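PARTINGTON, Nov 8, 2022 – Larico, which develops software for service robots, today published results from a trial of robot arms on everyday tidying and light shop-floor work. The arms can now do part of these jobs without help. They are not ready to take over any of them.

The trial, called Pulta, ended in September. It covered 26 chores, including clearing desks, sorting returned goods, wiping counters, folding towels and restocking low shelves. The arms made 1203 attempts in all. Larico counted an attempt as complete only if no person stepped in and everything ended up in its assigned place.

By that measure, around 53 percent of attempts were complete. Results varied widely by chore. Moving boxed goods from a cart to a shelf did best, at 78 percent. Desk clearing was near the bottom of the list, and towels were last.

Office desks are hard because so much on them is soft, thin or plugged in. A plastic bag changes shape when it is gripped. A black cable can cross a sheet of paper, pass behind a bag and end near a power strip, and the software has to decide what is safe to move and what should be left alone. 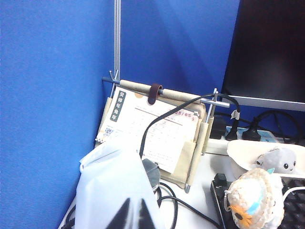

Small personal items are a further problem. A plush toy in a basket may belong there, and a robot has no way to know that unless someone tells it. In Pulta, the arms were set to leave an item in place when the software was unsure. This kept wrong moves low but left many desks half done.

Speed also remains an issue. On most chores a person was faster, and a worker had to be nearby to restart an arm after a stop.

Larico will run a second trial with Lirnura, a chain of home goods stores, limited to shelf restocking and returns. Desk work will continue in Larico's own lab in Partington. The company has no plans to sell a household product at this stage.

The full list of chores and results is available from Larico on request.

About Larico
Larico develops control software for robot arms used in stores, offices and homes. The company is based in Partington.

Media contact: Larico Press Office, Partington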